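4. Running Time, Padding and the Crowdfunded Short

4.1 Scope of this section

Section 3 dealt with how crowdfunded short films are announced. The present section deals with how long they turn out to be, and with what fills the time. The material is the same set of 17 genre shorts used in the earlier sections. All of them were paid for at least in part by online backers, and all of them imitate an older style of screen production, whether the television cop show, the rental-store horror film or the kitchen-based domestic comedy. The last group is the smallest and has had the least attention in print.

We use "announced length" for the running time given on the funding page at the close of the campaign, and "released length" for the running time of the first version made open to the public. Versions sent only to backers are left out, as are trailers, music clips and later recuts. Where a film was released in chapters, the chapters were added together and repeated title cards were subtracted once per chapter.

4.2 Growth between announcement and release

Of the 17 films, 11 were longer at release than announced. In 2 cases the announced and released lengths matched to the minute. The remaining films came out shorter. This pattern goes against the usual complaint in fan reviews, where the crowdfunded short is treated as a feature that ran out of money. In our set the more common outcome is a short that kept growing after the budget was fixed.

Growth did not fall evenly across each film. We split every title into setup, middle and final set piece, using the first change of location and the first shot of the closing confrontation as the dividing points. Setup sections grew most. Final set pieces grew least, and in several films the set piece was the only part to match its storyboard. A likely reason is cost. Set pieces in these films rely on effects shots priced one at a time, while setup scenes rely on dialogue between two or three actors on a standing set, and an extra page of dialogue can be shot before lunch.

Taraddale is the clearest instance. The campaign promised a revenge story in the manner of a late-night cable movie, and the promised car chase is present at its planned length. The added time is in the opening, which now has a long exchange in a diner, a second exchange in the parking lot of the same diner, and a voice-over repeating most of both. Reviewers who liked the film tended to quote the diner lines. Reviewers who disliked it tended to say that it took too long to start. Both groups were responding to the same block of footage, a point we return to in Section 5.

4.3 Backer rewards as a source of footage

A second source of growth is the reward tier. It was common for campaigns in our set to sell walk-on parts, named characters or props carrying a backer's name. Each sale is an obligation to show something on screen, and these obligations were seldom in the script when the campaign opened. Seven films include at least one scene that, as far as we could tell from the published script drafts, exists only to meet a reward.

Reward scenes share some formal traits. They are usually placed in crowds, bars or waiting rooms. They are cut more slowly than the scenes on either side -- long enough for a face to be recognized by its owner -- and they rarely carry plot information. Plevholm, a pastiche of the Nordic police serial, gathers its reward parts into one town meeting and gives each speaker a single line. The meeting is the slowest scene in the film by average shot length. It is also the scene named most often in comments left by backers, who approve of it almost without exception.

Grornness takes a different path. Its reward parts are voices only, heard over police radios and answering machines while the main action goes on. This adds nothing to the running time, and the released length of the film is one of the two that match the announcement. Whether backers were as pleased with a voice part is hard to say, as the comment section of the campaign was closed in March, before the release.

4.4 The joke that depends on waiting

It would be wrong to treat all added time as padding. Parody of older material often depends on holding a shot past its useful life, and a viewer who knows the original form will read the delay as part of the imitation. The difficulty is separating the delay that was planned from the delay that was left in. We used a simple test: a held shot was coded as planned if the sound track marked it in some way, by a music cue, a laugh track or an audible silence after a cue. Held shots with no such mark were coded as open. Two coders worked on each film, and disputed shots were coded as open.

By this test most held shots in the horror pastiches are planned and most held shots in the cop-show pastiches are open. The domestic comedies fall between the two. Their sets are small and their comedy is tied to appliances and doorways, so that a hold on an object before an actor returns to it is a basic unit of the form. The object in such a shot must be readable at once, and its state (open or shut, full or bare) must be clear without a close-up.

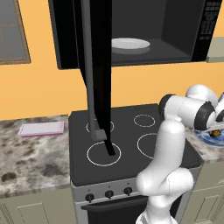

Page last modified: March, revision 7

Figure 4. Rendered kitchen interior: over-the-range microwave, door open, with a round white plate inside.

The layout in Figure 4 is typical of the sort of space this group of films works with. Cooking surfaces and storage are stacked in a narrow area, and an actor facing them has his or her back to the rest of the room. For a held shot this means that the return of the actor blocks the object, and the hold has to end there. Kitchen holds in our set are therefore shorter than hallway holds, even in films by the same director.

4.5 The case of Debnath

Debnath is the one domestic comedy in the set with a released length well above its announced length. It is also the only one whose makers published a scene-by-scene time sheet. The sheet shows that the increase came from alternate takes of the same business, placed one after another and linked by a laugh track. The film presents this as a running gag about reruns. On the measure used in 4.4, all of these holds count as planned.

We are less certain that viewers took them that way. Written reviews are split, and several describe the second half as a mistake in the upload. The laugh track, which our test accepts as a mark of intent, is taken by these reviewers as part of the error. This is a weakness in the test. A mark on the sound track shows that someone in post-production dealt with the shot; it does not show that the shot was wanted before editing began.

4.6 Limits

The set is small and was drawn from films that reached release. Campaigns that were funded and never delivered are not included, and it is possible that uncontrolled growth is more common among them. Announced lengths are also of uneven quality. Some funding pages give a figure to the minute, others a range, and for ranges we took the upper value -- a choice that lowers the amount of growth reported in 4.2.

Shot counts were made from the public streaming versions. Two films had been replaced on their host sites between the first and second rounds of coding, and for these the earlier copy was used throughout. Section 5 takes up the reviews themselves and compares the running times that reviewers state with the running times measured here.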